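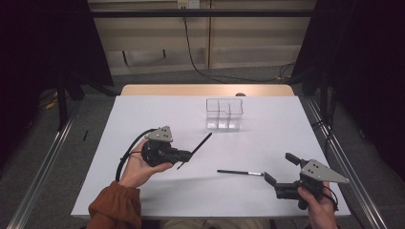 Ticket: contest entries not showing in gallery
Opened by: Laine Šimkus, Ancombe taproom
Status: open - waiting on Trellbridge
Priority: high (closes Sunday!!)

Problem
Kids' beer mat design contest. Families fill in the form on the pub site, upload a drawing, get the thank-you page. Then nothing in the public gallery. Voting page only lists entries from the first couple days. Two parents asked at the bar last night where theirs went.

Form is Trustomeo, gallery is the Trellbridge plugin. Not sure whose fault.

Log

9:10 am - Checked the form inbox. Entries are there, drawings attached, all fine. So uploads work. Gallery stuck at 17.

9:25 - Cleared site cache. No change. Cleared browser cache too, tried my phone. Same.

9:40 - Sent a test entry with a tiny jpg. Showed up in gallery in a minute or so. Huh. Deleted it.

9:55 - Sent another with a full size phone photo of a drawing. Thank-you page yes, gallery no. So size or file type?

10:15 - Looked at the stuck ones. Mix of big jpgs and HEIC from iPhones. Resized one of the big jpgs by hand and re-sent it, came thru OK. HEIC converted to jpg also OK.
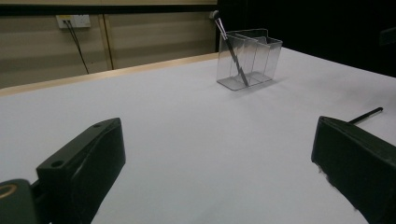
Same thing for the Engelhardt pub page, I asked them to try it and theirs hangs too. They run the same plugin, updated in June like us. So not just our setup.

10:40 - Plugin settings, Import tab. Max image width is set to 1,987. Weird number, I did not set that. Changed it to blank, saved. Went back in, it's 1,987 again. Tried zero, same. Won't hold the change.

11:05 - Rolled plugin back to the old version on the staging site. Big jpgs go in. HEIC still dont. So looks like 2 separate things:
1. width limit silently drops large jpgs since the update
2. HEIC never worked, we just didn't notice

11:30 - Chat with Trellbridge. They want error logs. Sent. Asked for a reply before the weekend, they said "soon as possible" so who knows.

Workaround for now
- Export stuck entries from form inbox
- Convert to jpg, shrink, upload through the gallery admin screen
- Copy first name and age group across by hand, NO last names on the public page
- Did 6 so far, rest after lunch service

Also added a line on the form saying jpg or png please, and paper entries still fine in the box by the door.

Need from Trellbridge
- why the width setting wont save
- an actual error on the form if an image gets rejected
- can voting be extended a day just for us, or does that move everyone's close time

2:20 pm - Rest of the backlog is up. One drawing is sideways, fixing. Leaving ticket open.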